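November 19, 2025 — Dostel cell, bottle sorting, student project

Reset the task after the August wiring change. Control loop left at 30 Hz. Mariann reduced the gripper closing current to 700 mA on both arms; the old value dented the thin-walled bottles. Episode timeout stays at 3000 steps.

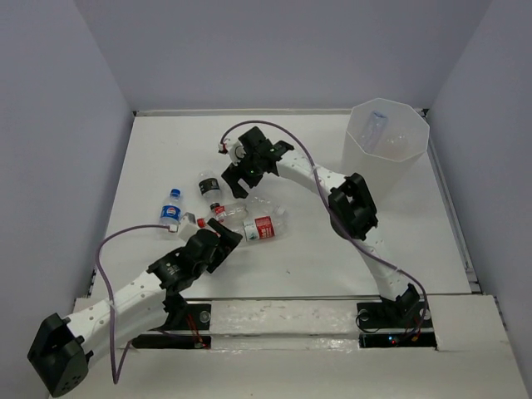 Bottle layout, both grippers open. Bin at rear right.

Clear plastic on the white surface is still the weak point for segmentation. Crumpled bottles merge with their neighbors, and the labels carry most of the contrast. Tumaini wants to try a matte gray mat before we touch the model.

To do: 6 runs per arm with the Arkex weights, same layout. Check cable slack at full reach — left arm first.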